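3.2 Small items and how they were kept

The households in the Killwood study were asked to set aside the small things that had no fixed place at home. Each household was given open grey bins with sloping walls and told to put in anything found on floors, windowsills or the tops of cupboards over a period of 5 weeks. Up to 80 items came back from a single home. The full set held 1040 items, which Leonie Tawhiri and Fouzia Rajput sorted by hand at Bistanano.

Sorting was done by material first and by use second. Toys were the easiest group to place. Toy bricks turned up in most homes, usually one or two at a time and away from the main box. Clear plastic things were harder. Many were parts of something else, and the people who handed them in often could not say what. Figure 4 shows a mixed group on the floor of one bin, with a red and a blue toy brick towards the front and several clear or partly clear pieces behind them.
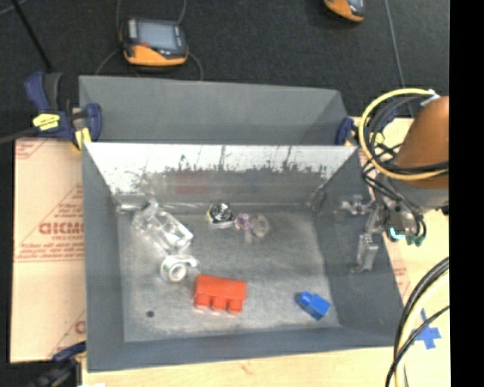 Which items did households find hardest to throw away?

Clear plastic parts and single toy bricks. People kept the parts in case the rest of the object was found, and kept the bricks for the set they came from.

Figure 4. Mixed small items in a grey bin.

Of the 1040 items, 400 were returned to a fixed place in the home once the owner had seen them again. Sekar Sumampouw repeated the sorting with the remaining items and agreed with the first result in most groups. The main differences were in the clear plastics, where a lid, a cover and a piece of packaging can look much alike. We therefore treat these as one group in Section 4, as Gilani did in the earlier work on kitchen drawers. Items too worn to identify were left out of the comparison.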